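Gristness started in August with two people and a van. Theano Liapis did the tiling, Savvas Triantafyllou did everything else. Still pretty much how it goes.

We refit bathrooms. Small ones mostly, rentals, upstairs ones with the awkward door. 42 jobs finished so far, 11 more booked in.

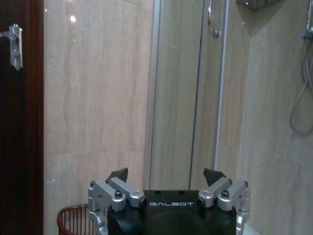 *Black and silver, up close.*

No subcontractors. You get the same crew start to finish, and we sweep up before we go home. Quotes are free and in writting. If we open a wall and find trouble you hear about it the same day, with a price, before anyone touches it.

Wall panels or tile, your call. Theano will argue for tile. Panels go up quicker. 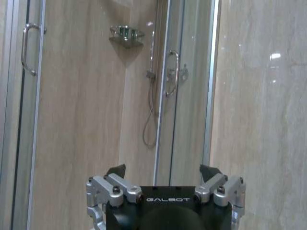 ## Where to find us

Unit 414, Evangelista Yard, round the back of Flurel Paints. Ring the bell twice, its a quiet one. Closed Sundays. Parking out front is for Flurel customers only, please use the side street.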